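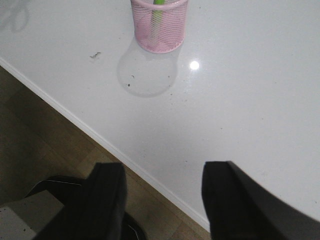 Rornotent Two-Finger Gripper Kit, Reviewed on a Home Arm

4 min read
Last updated: May

The Rornotent kit is a parallel gripper with two black fingers, a servo, a control board and a bag of fasteners. I fitted it to a self-built arm running the Rurnum motion software. Price was 578 with the wrist camera bracket included.

Assembly took one Sunday. The manual is clear up to the linkage, where two drawings show the same bracket in opposite orientations. The second drawing is correct. Thread locker is not supplied and the horn screw needs it.

Calibration is done from the command line. The software closes the fingers, stores the servo current at contact, then opens to the mechanical stop. Travel resolves to 2,462 steps. Repeatability was good enough for stationery, and my test task was placing a pen upright in a mesh cup. The wrist bracket holds the camera low, so both fingertips stay in view when open. That helps alignment but costs a good part of the lower image.

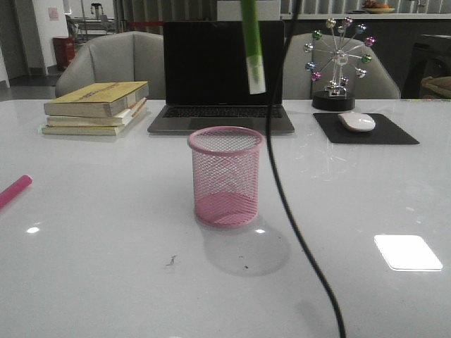 Does the gripper need its own power supply?
Stall current is too high for the logic rail, so plan on a separate supply with a shared ground.

Pen placement fails mostly on approach angle. With the wrist tilted past 45 degrees the lower end of the pen catches the cup rim and rotates in the grip. The stock pads are smooth. I replaced them with Nalement silicone strips, which stopped the rotation and added a little drag on release. A slower opening speed fixed the release.

Glossy surfaces are a weak point for the bundled vision script. It reads glare spots as objects at default exposure. Lowering exposure by hand works, but the setting is lost at every restart.
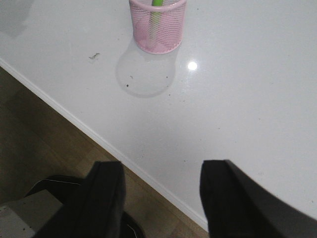 Wrist view, fingers open, green pen in the mesh cup.

Noise is moderate. The servo hums while holding. The older Rawat gripper is quieter and has better documentation, but its stroke is shorter and it has no camera mount.

Rating: 7 out of 9 on my usual scale. Points off for the drawings and the exposure bug.

Related
Rawat gripper: long-term notes
Cable routing for small arms
Rurnum setup on an old laptop
Choosing finger pads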